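Seasonal Gardener, Display Beds and Borders
Barroso Garden, Serbridge
Posted 11/9/24

Barroso Garden is looking for a seasonal gardener to join the outdoor crew for the coming growing season. The position runs from early spring through the end of October, full time, with a good chance of being asked back the next year. We are a public display garden with a long perennial border, a walled vegetable garden, a shade walk and a small range of greenhouses. The garden is open to visitors for most of the season, and you will be working around them.

You will report to Carmela Miranda, who runs the borders and the vegetable garden. The crew is small, so everyone moves between areas as the weather and the calendar require. In spring that means cutting back, dividing, edging and mulching. By early summer it is mostly planting out annuals, staking and watering. From late summer on there is a lot of deadheading, seed collecting and lifting of tender plants, and the dahlias alone take up most of two weeks.

Duties include:
Planting, weeding, pruning and watering in all outdoor areas
Potting on and pricking out in the greenhouses on wet days
Keeping plant labels and bed records up to date
Cleaning and sharpening hand tools
Answering visitors' questions about the plants
Helping set up for the spring plant sale and the fall bulb day
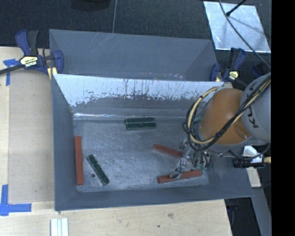 Jobs / Grounds and Horticulture

What we are looking for

At least one full season of paid or volunteer gardening work. You should know the common perennials and shrubs by sight and be able to tell a seedling from a weed most of the time. We will teach the rest. A certificate or degree in horticulture is welcome but is not required.

The work is physical. You will be on your feet or your knees most of the day, in heat and in rain, and will need to lift bags and pots of up to 50 pounds. A valid driver's license is needed, as we keep a second nursery plot outside town on the Navmont road. Experience with a string trimmer or a walk-behind mower is useful.

Hours and pay

Forty hours a week, with an early start in the hot months. Weekend work comes up on a rotation, and the days are made up during the following week. Pay depends on experience and will be discussed at the interview. We supply gloves, rain gear and tools - boots are up to you, but there is a $100 allowance toward them after your first month. Seasonal staff get 11 paid days off and may take home surplus plants and vegetables when there are any.

How to apply

Send a resume and a short letter to Salamatu Acheampong, Garden Office, Barroso Garden, 562 Brernside Road, Serbridge. In the letter, tell us which gardens you have worked in and what you did there. Please include 2 references, at least one of them from someone who has supervised your work outdoors.

Interviews are held at the garden and include a walk through the borders with Carmela and our head gardener, Benito Zabala, so dress for the weather. Applications are read as they come in, and the posting stays up until the position is filled.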